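3 December 2019
Derngate workshop, glue joints, continued

Carried on with the lap joints cut in October. Batch from the Bandumthorpe beech, planed and left in the small store for five weeks. Moisture readings this morning were steady across the stack apart from two pieces at the bottom, which read high on three tries with the pin meter. Put those two aside and marked them with a pencil cross.

Glues in use: the hide glue Léonie made up, the ordinary white glue, and the Nikeo powder resin. Same overlap on all of them, same clamps. Clamp pressure is still a guess. I turn the screw until there is a thin line of squeeze-out along the whole edge and then stop. Innes does it harder than I do, and I think you can see it in his results, so from now on one person clamps a whole set. Initials go on the end grain.

Broke piece 177 first thing. It went at 2067 N, all in the wood with no glue showing on either face. That is the white glue again. The hide glue pieces from the same board came lower and two of them failed partly in the glue line, with a shiny patch at one end. My feeling is that the glue had started to gel before the parts came together. Léonie says the pot was warm enough and the wood was cold. Both could be right. Next set, warm the wood on the radiator shelf for an hour and leave the pot as it is.

Anum asked whether grain direction matters as much as we say it does. For the lap joints yes, and I should have written it down at the start. All pieces so far have the grain running the long way. She wants a set glued across the grain, to have something to show against table tops, where people fix battens underneath and then wonder about the splits. I have offcuts for this.

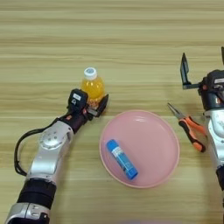 Light wooden tabletop, grain running left to right.

Anum's cross-grain set, plan as agreed:
Same beech, same overlap. One half of the set with grain parallel, the other half at right angles. White glue only. Leave all of them in the warm cupboard over the holiday, then the damp box, then the warm cupboard again before breaking. No clamps during the cycling. Measure the width of every piece before and after with the good callipers (back in the drawer please, they were under the sandpaper again).

Resin notes. The Nikeo tin has been open since the summer and the powder is lumpy near the lid. Sieved it and used the fine part. It mixed well enough but the second batch went off in the cup before I had all the pieces spread, so those last ones are not to be trusted. Wrote "S" on them. Faisal is ordering a new tin.

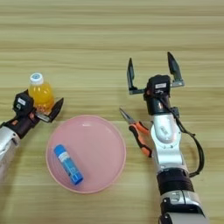

Cleaning up the broken faces took longer than the breaking. To look at the glue line properly I need a flat face, and the hand plane tears it. Tried wet paper on the glass plate and that was better. Photographed the faces under the side lamp, more than 300 shots now, and the names are a mess. Su will rename them by piece number if I give her the list, so the list is the first job tomorrow.

Left to do:
Number list to Su.
Recut the two high-moisture pieces or replace them from the top of the stack.
Check the load cell zero, it had drifted a little by the end of the day.
Ask Evander if he still has the thin spacers.

Hide glue pot emptied and washed. Clamps off the last set tomorrow after lunch, not before.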